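Relen Modular Shelving: Review for Small Stores and Workshops
7 Jul 2023
By Nomvula Zwane
30 shares · 2 comments

The Relen shelving unit is sold to parts stores and repair shops that need open storage at working height. The Fodville Technical Stores has used the system since May, in place of older fixed racking, and this review sets out our findings on assembly, strength and daily use.

The uprights slot together without bolts. Two members of staff put up the first bay in 87 minutes, and later bays went more quickly. The printed guide is clear, although the page on levelling feet should come before the page on shelves.
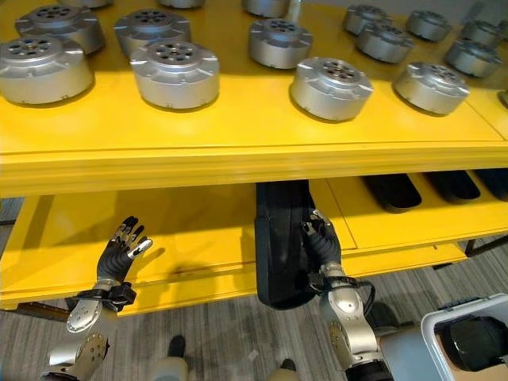
Can the shelf height be changed once the unit is loaded?
The maker advises that the shelf be cleared first, as the clips must be lifted from below. We found this to be sound advice.

Each shelf is rated for up to 69 kilograms, spread evenly. We saw no lasting bend under our normal stock. The surface wipes clean with mild soap, but the front lip is shallow and small round items should be kept in a tray or bin. Relen sells its own bins. Those made by Nakico are deeper and sit just as well on the shelf – we prefer them for awkward shapes.
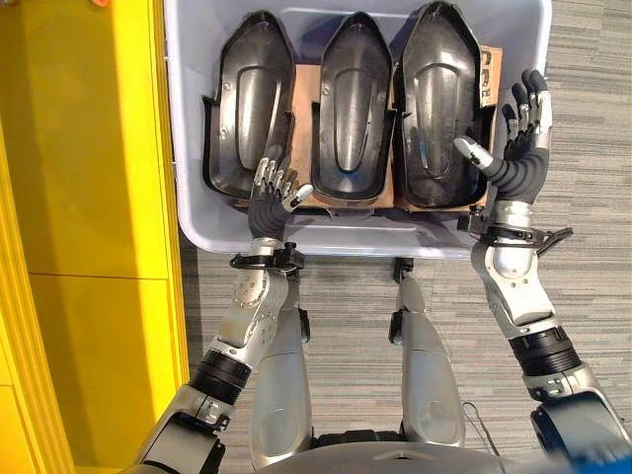

Black moulded trays stored upright in a light grey bin, with corrugated cardboard.

Delivery was arranged through Pillay, the regional supplier. One upright arrived with a dented foot and was replaced within the week at no charge. Tumelo Ntuli of our purchasing office notes that spare clips are sold only in full packs, and this adds to the cost for a store with a single bay. 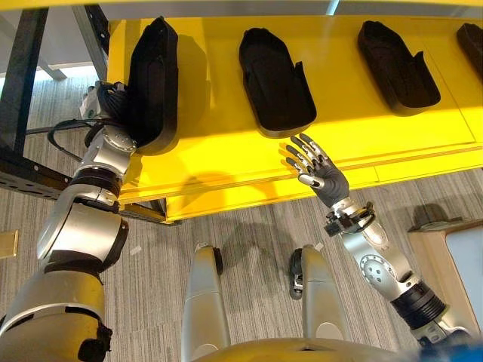
Verdict

The Relen system is recommended for stores that rearrange their stock often. Sites with heavy castings or long bar should look at bolted racking. We would welcome a deeper front lip and clips sold singly – both have been raised with the supplier.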